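Trasatton Shared Kitchen
Minutes of the users' meeting, July 24, 2024

Chair: Maëlle MacDonald
Minutes: Tiago Baptista

1. Previous minutes
Accepted with one correction. The Pinheiro invoice was for $522, entered last time under cleaning when it should have been under shelving.

2. Work surfaces
Members discussed whether to keep brown paper on the worktop. Tiago said a new roll costs $25 and is easy to change. Maëlle prefers the bare dark table for serving. Agreed to keep paper for prep and review in September. Blue tape stays as the marking for where things go. Cutting boards are to be put back at the side after use.

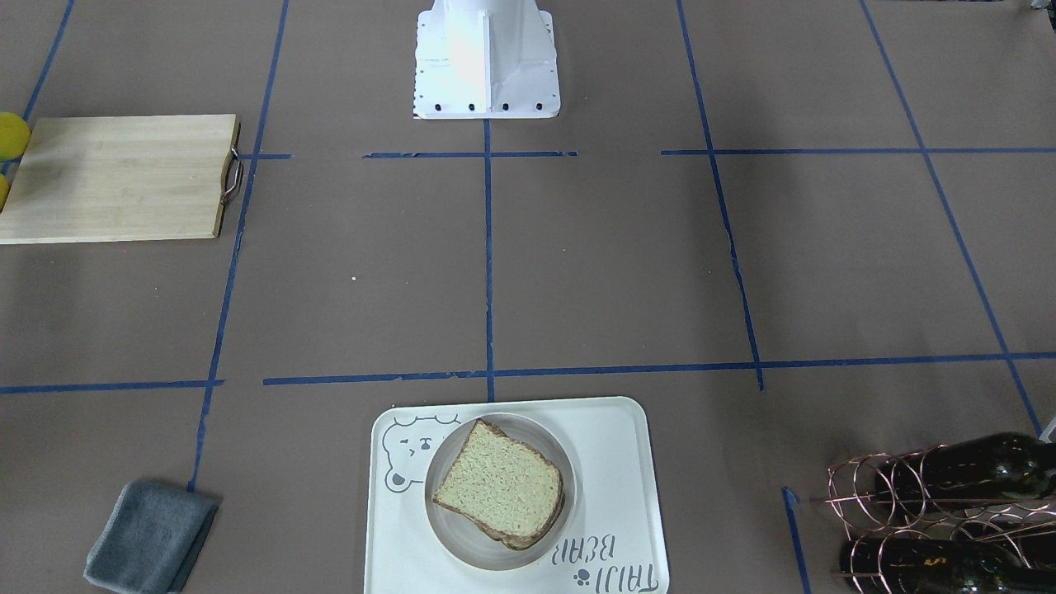 Prep surface with paper and tape, cutting board at upper left.

3. Light lunches
The sandwich lunch will continue at a limit of 50 serves. Plates are to go out on trays, with a folded cloth beside each tray. Bottles are to stay in the wire rack and not be stood loose on the table. Imumeck has quoted for more trays in the same white. Tiago to ask whether the price holds for a smaller order.

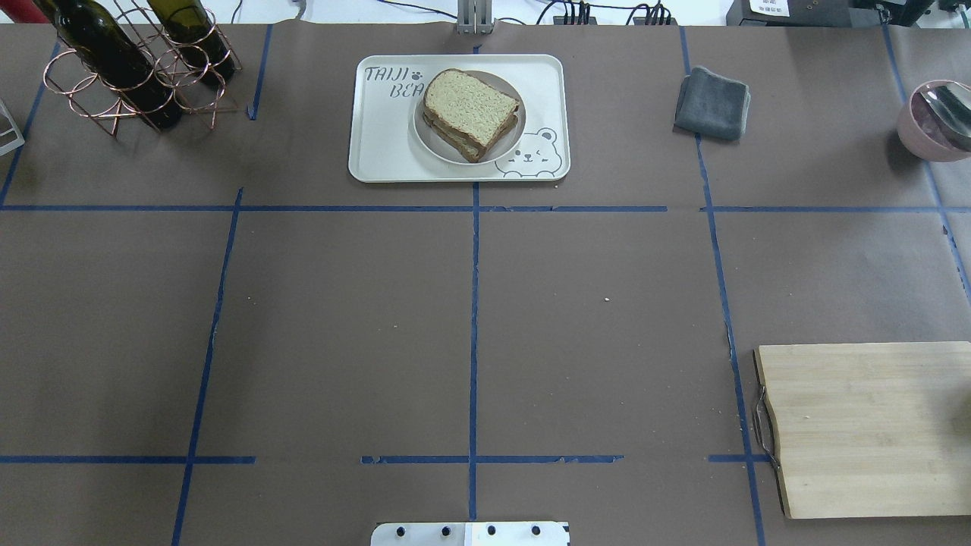 Who washes the cloths after a lunch?
The person who booked the kitchen takes them home and returns them clean within the week.

4. Storage
The Pevum cupboard is full. Anything without a name on it will be moved to the hall shelf. Maëlle to write labels.

5. Other business
Printing of 1,000 flyers was put off until the fall program is settled.

Meeting closed at 8:25 p.m.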